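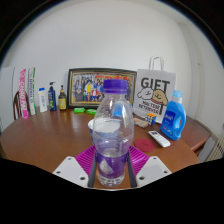
The Round Table in the Front Hall

Bottle, purple cap. A plastic water bottle with a purple label, a little water left in the bottom, and a white paper cup behind it. The big framed group photograph is at the back against the wall.

About this page

These are notes and pictures from the Ponine Street house, which Gordon Fraser has been clearing and putting back in order since November. The house has 14 rooms if you count the pantry and the two landings. We are going through it one surface at a time, and the round table came up first because everything that enters the house gets put down on it.

More pictures will be added under the headings below as the rooms are done. The text for each is already written up from Gordon's notebook, so it is posted now.

The table

Round, wood, reddish brown with a glossy finish. It came from the Alhassan sale, along with a hall mirror and a set of dining chairs that went to Gordon's sister. It was bought for the dining room and turned out to be too small for that, so it has been in the front hall ever since.

The finish shows everything set on it. Gordon wipes it with a barely damp cloth and then a dry one. He tried a spray polish once and spent an evening getting the streaks out. No polish since.

The group photograph

Rows of people, a lot of them, with a colorful banner or sign along the top. Dark outer frame, gold inner border. It is from an Onero reunion and was framed at the shop on Evex Avenue. The frame is heavy, and the hook that came with it was not rated for the weight, so it leans against the wall for now.

Two wall anchors and a longer wire are on the shopping list. The plan is to hang it over the table, low enough that people can find themselves in it. Visitors always want to do that, and the back row is hard to make out from standing height when it leans.

If you were at the reunion and can put names to faces, please write. We have the front row complete and most of the second. The names will go on a card taped to the back of the frame.

The gift bag

White paper with a twisted paper handle, to the right of the photograph. Paper bags in good shape are folded and kept in the hall closet, on the shelf above the coats. Torn ones go out with the recycling. The shelf had overflowed by the time we got to it, and we kept 5 large ones and a handful of small.

Small green things

Two of them, bright green, side by side in front of the photograph. Small items like these go in the shallow dish in the study once the table is cleared. Batteries, keys with no known lock, erasers, packets of anything, foreign coins. The dish is emptied at the end of each month and whatever has not been claimed is sorted or thrown away.

Bottles and cups

Anything to drink goes back to the kitchen at the end of the day. Bottles are emptied into the plant by the back door, rinsed, and put in the blue bin with the caps on. Paper cups go in the trash. There is a stack of cork coasters in the hall drawer now, and we would ask guests to use them. Two pale rings came out of the finish with some work last winter and a third one has not.

Hall closet

Next after the table. Coats on the left, boots on the tray, umbrellas in the corner. The top shelf is for the paper bags and the box of light bulbs. Four coats went to the church sale and one was claimed by a cousin who had been looking for it for years.

The upstairs landing

Mostly books. Gordon made a list as he went and stopped at 2,684, with the attic boxes still to do. Duplicates are in the crate by the stairs. Take what you like if you are visiting, but leave the atlases, which are promised.

Pantry

Shelves wiped down and relined. Jars without labels were thrown out. The good roasting pan was behind the flour bin, where it had been missing since before the kitchen was painted. New labels are in pencil on masking tape, which peels off clean when the contents change.

Study

Not started. The desk cannot be moved until the rug is rolled up, and the rug cannot be rolled up until the file boxes are out. The file boxes will go to the landing when the books are finished.

Writing to us

Names for the reunion photograph, corrections, and questions about the crate of books can go to Gordon Fraser at the house. Mornings before ten are best for phone calls.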